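3.2 Units and opening procedure

The sample consisted of 134 desktop towers collected by the Geridton municipal reuse center between the spring intake and August. All had been discarded by offices, schools or small clinics, and all were complete when they arrived, meaning that the power supply, motherboard and at least one drive were still fitted. Units with visible fire or water damage were left out, as were small form factor cases, where the order of removal is different and the times would not have been comparable.

Each unit was given a paper tag at intake and weighed with its side panel on. It was then laid on its side on the worktable with the access opening facing up. We tried upright opening during the pilot and gave it up after a few days. In an upright case the graphics card hangs from its slot once the bracket is freed, and a sorter needs one hand to support it. With the case on its side the card rests in place, and small screws that fall tend to stay on the board where they can be picked up.

The side panel was removed first and kept next to its case until the unit was closed out. This takes up table space, and the center's staff asked early on whether the panels could be stacked. We kept them with the cases for two reasons. Panels from different production years of the same model look alike but do not always seat properly when swapped, and some have molded plastic features on the inner face that can snap if another panel is put on top.

After opening, the sorter recorded the position of each part on a one-page form before anything was unplugged. The form has a column for the type of fastening: screw, clip, rail, lever, latch, or friction only. Ritu Garg and Flor Ccori coded the first 64 units separately and compared their forms. Most differences concerned latches, where one coder had written "clip" for a part that pivots. The instruction sheet was changed so that any plastic part that turns on a pin is a latch and any part that only flexes is a clip. The early forms were recoded under the new rule.

3.3 Color as a cue for removal

Many office towers mark the parts that a service technician is meant to touch. The color varies with the maker, and green, blue and purple are all common in the stock we received. In principle the marking tells a person with no training where to press or pull. Earlier work by our group on the Kettle parts database assumed that marked parts would be found and released faster than unmarked ones, but the assumption had not been tested with people who sort for a living.

We therefore separated the fastenings on each form into marked and unmarked. A fastening was marked if the part to be moved by hand was a different color from the structure around it. Screws were never counted as marked, even when the head was painted. Cables were handled separately, since connector colors follow several conventions at once and say little about how to release the plug. In all, 794 fastenings were coded.

Two sorters worked on the sample. Graciela Durán had been at the center for several years, and Vilgot Viklund had joined shortly before the study began. Neither was told which fastenings were of interest. Both worked at their usual pace and used their own drivers and pliers.

Figure 1 shows a Dell tower of the kind that made up the largest single group. Its expansion slot clips, drive rails and power supply release tab are blue, and they are spread over three parts of the case. The CPU socket, with its lever, sits at the center of the board.

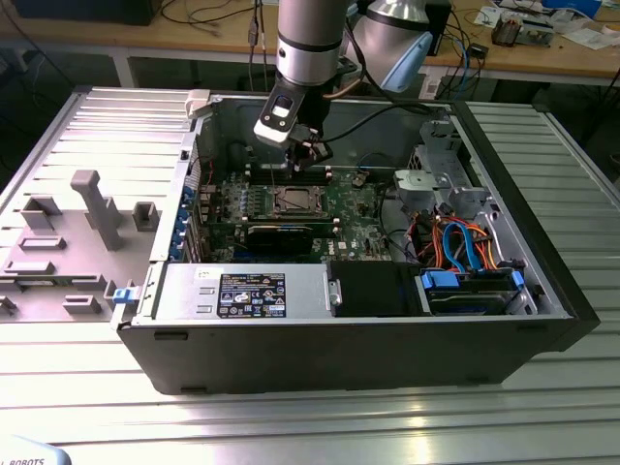 Figure 1. Open desktop tower on its side, with the side panel to the left of the case.

The two sorters differed mainly in the order of work. Viklund went to the colored parts first in nearly every unit, whatever lay on top of them. Where a cable bundle crossed the drive bay, this cost him time, as he would release a rail, find that the drive could not slide out, and go back to the cables. Durán cleared the cables first and left the drives until there was room to lift them. She said in the interview that she no longer noticed the colors and felt for the tab with her thumb.

Power supplies gave the most trouble to both. A release tab frees the housing only after the rear screws are out, and a sorter who presses the tab first gets no movement and may conclude that it is broken. Several tabs were snapped in this way, all of them on units that had rear screws in addition to the tab. We recorded these as sorter damage and kept them apart from parts that were already broken at intake.

Drive rails caused few problems. They stay on the drive when it is pulled, and the center now collects them in a tray for reuse, at the suggestion of Xinyi Cai, who runs the resale counter. Matching rails are hard to buy singly, and a refurbished tower without them has to have its drive left unsecured or taped, a practice the center does not allow.

The removal times for marked and unmarked fastenings are reported by type in Section 4, with the two sorters shown separately.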